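Reusing store water bottles – how long is too long? 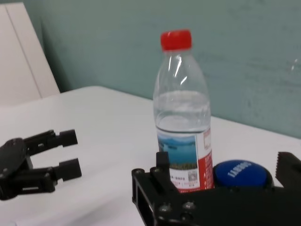

1 min read · 2 replies

parport67
I have a soft spot for the ones with a nice label, and this one with the blue sky and water has been my desk bottle since June. I refill it every morning – is that so terrible?

Lisura
Oh, I'd let it go, friend! Those narrow necks are a pain to scrub, and I gave up and bought a steel one.

talebi_2708
I have to disagree a little. Warm soapy water, a good shake, cap washed separately, and mine keep going for weeks. I do toss them once they smell, though.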